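Trelteo looked at 12 possible takeover targets before it made its offer for Bolis, according to a board paper dated 3/6/25. The paper says the software maker was ready to pay up to $289 million. Neither company has commented.

Larasati Yusof, an analyst at Sfakianakis, said the price was high for a business with 80 large customers.
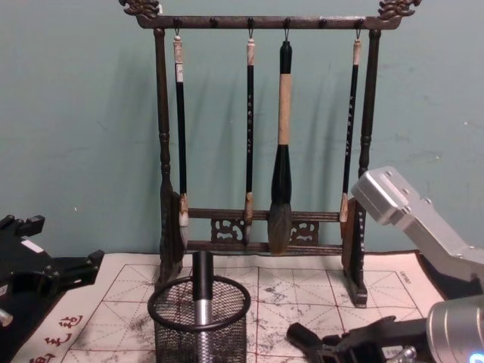
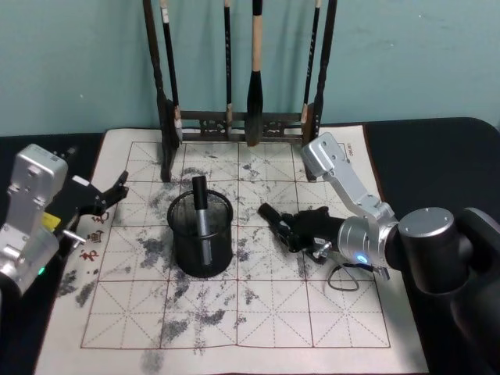
Bolis shareholders will vote in October. If they agree, its Trirkovham office will stay open and Gisela Vergara will remain as chief executive.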